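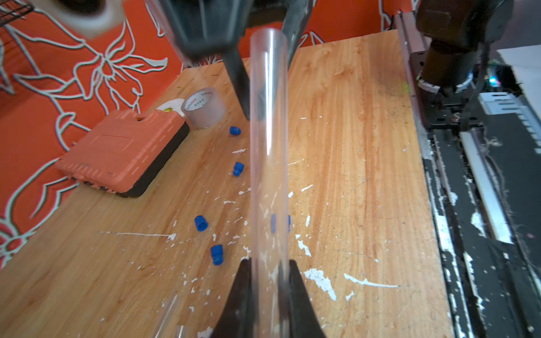 A clear tube held between the gripper fingers, with blue screw caps on the table beside it.

Filed under: Working Life, Automation

February 15, 2023

It is now 9 months since Meseo, the firm at which I am employed as packing room supervisor, began moving its tube and cap work from the hand benches to robot arms. Several former colleagues have written to ask how the change has gone. I set out my own view in the following paragraphs, with the firm's knowledge. The opinions are mine.

Our room prepares clear plastic tubes for Stelurska, which fills them elsewhere. A tube must be picked up, held upright and fitted with a screw cap. For many years this was done wholly by hand, and a good packer could do it while holding a conversation. The arms cannot yet match that pace. They are, however, willing to repeat the same turn of the cap all day, and it was the turning that sent people home with sore wrists.

The first arms were set up on an old wooden table which already carried a good deal of white paint. A new bench was offered. The staff preferred to keep the table, and management agreed to this request, which I record with thanks.

The hours have changed more than the headcount. Of the 11 people who worked at the hand benches last spring, seven remain in the room, two have moved to goods inward at their own request, and two have retired. No one was dismissed. I am aware that this is not the same as saying that no posts were lost, and the union representative, Yeison Villanueva, was right to press the point at the August meeting. When the retired members left, their places were not advertised. Younger people in the town will notice that.

For those who remain, the day is differently made up. A packer now lays out the tubes and caps, watches the arms at work, and steps in when a cap goes on crooked or a tube slips. Hrvoje Nedeljković, who packed by hand for more than seven years, has become the person to whom all of us turn when an arm stops. He was given a short course by Siregar, the suppliers, and was afterwards moved up one pay grade. In my opinion the move should have come before the course and should have been offered to others as well. I have put this in writing.

There is also the matter of talk. The hand benches faced one another. The tables with the arms face the wall, where the power supply is, and members of staff have told me that they find the afternoons long. We have asked for the layout to be looked at again when the Cilo order is finished. No date has been given.

The firm has undertaken to hold a further staff meeting before any arms are placed in the labelling room. I shall attend, and I shall report here on those parts of the discussion which may properly be made public.

Print this page | E-mail this to a friend

3 comments

Maureen T. wrote:
Thank you for setting this out so fairly. I was at the hand benches until my knees gave up and I do not miss the caps. I would miss the company.

packer_no_more wrote:
One pay grade for keeping the whole room running? I hope he asked for two.

D. Okell wrote:
We had the same trouble with the tables facing the wall. In the end they ran a longer cable. It took one morning.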